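The blanket that came home from Grorley

There is a drawer in our house that won't quite shut, and I'm rather fond of it, because it is full of blankets. Some were wedding presents, one came off a sale table at Pearce, and at least two have simply always been there, the way blankets are in any family that has stayed put long enough.

I fell for checks and plaids on a wet February weekend in Grorley, where the old mill shop at Selloseck still sells seconds from a trestle by the door (bring cash, and go before lunch!). You fold back one corner, then another, and before you know it you've been there an hour and your tea has gone cold in the car.
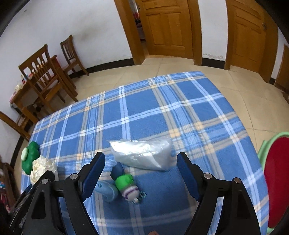 Blue plaid with wide white stripes, spread out over beige tiles.

Washing is where most people come unstuck. I use a cool cycle and very little soap, and then I dry everything flat – on the floor if the weather's poor – and let the family step round it. My mother ironed hers while they were still damp, and I've never had the patience. A good airing on the line in spring does nearly as well, and the whole landing smells lovely for days afterwards.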